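Reading time: 5 min

Section 5. Serving Juice from the Rundberg Table Dispenser

5.1 Before you start

This section covers filling, serving, and end-of-day care for the Rundberg cold juice dispenser. Assembly of the base and container is covered in Section 3. Do not carry out the steps below until the leak check at the end of Section 3 has been passed.

The dispenser is intended for strained juice and other thin cold drinks. Do not use it for carbonated drinks, milk, hot liquids, or juice with large pieces of pulp. Pulp collects behind the valve seat and holds the valve slightly open.

Place the dispenser on a firm, level table. If the table is made up of two panels, keep the base entirely on one panel. A difference in height across a seam can tilt the container and leave juice below the outlet.

5.2 Fitting the drip tray

1. Wipe the underside of the tray and the table surface. Both must be dry.
2. Slide the tray toward the base until it stops.
3. Check that the spigot outlet is over the tray and at least 3 cm in from the tray rim.
4. Press down on each corner of the tray. If it rocks, remove it and look for grit or a folded mat underneath.

Note: The tray holds small spills and the drops that fall after the valve closes. It is not an overflow container and has no drain.

5.3 Filling the container

1. Confirm that the lever is in the closed position.
2. Chill the juice to 5 °C before filling. The dispenser keeps juice cool for a limited time but does not chill it.
3. Remove the lid and pour slowly down the inside wall of the container.
4. Stop at the fill line. Replace the lid and turn it until it seats.
5. Place an empty glass under the spigot and wait one minute. If any juice drips into the glass, see 5.6.

CAUTION: Do not move the dispenser once it has been filled. The base collar locates the container but does not clamp it. To move the unit, drain it first.

5.4 Serving a glass

1. Stand or hold the glass directly below the outlet. A clear glass is preferred, as the level can be read from the side.
2. Keep the rim of the glass clear of the spigot. The outlet must not touch the glass or the juice.
3. Operate the lever smoothly. The valve is fully open at the end of the lever travel – extra force does not increase the flow.
4. Return the lever to the closed position before the juice reaches the level you want. A small amount will continue to run out of the outlet.
5. Leave the glass over the tray for a few seconds to catch the last drops, then remove it.

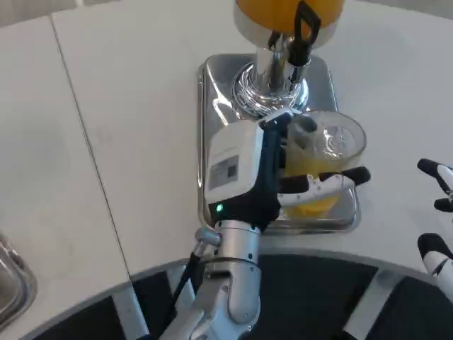 The level at which to close the lever depends on how full the container is. A full container gives a faster flow and a larger run-on after closing. As the container empties, the flow slows and the lever can be closed later. For tall or narrow glasses, close early and top up with a second short pull.

Do not prop or tie the lever open. If the flow stops while juice is still visible in the container, close the lever, check that the lid vent is clear, and try again.

5.5 During service

Check the tray every 50 glasses, or sooner if juice can be seen standing on it. Wipe the outlet with a clean damp cloth at the same time. Juice left to dry on chrome fittings leaves a dull film that is difficult to remove without polish.

Do not add fresh juice to juice that has been standing. Drain, rinse, and refill. The bottom of the container lies below the outlet, and a small quantity remains there even when the flow has stopped.

5.6 Drips and slow flow

Drip after closing, stops within a few seconds: normal.
Drip continues: open and close the lever twice. If this does not help, drain the container and clean the valve seat.
Juice at the base collar: container seal not seated. Drain and refit as described in Section 3.
Slow flow with full container: blocked vent or pulp in the valve.

The valve seal is a wear part. Replace it after 7 months of regular use with Punerar seal kit, size B. Other seals may fit the groove but swell in contact with citrus juice.

5.7 End of day

1. Drain the container through the spigot.
2. Rinse with warm water until the water runs clear.
3. Remove the tray, wash it by hand, and dry it at once.
4. Leave the lid off and the lever open overnight.

Do not use scouring pads or cleaners containing chlorine on the tray or fittings. Descaling is described in Section 6.

Contact: Skutport Service Desk | © Skutport Catering Equipment. All rights reserved. | Back to top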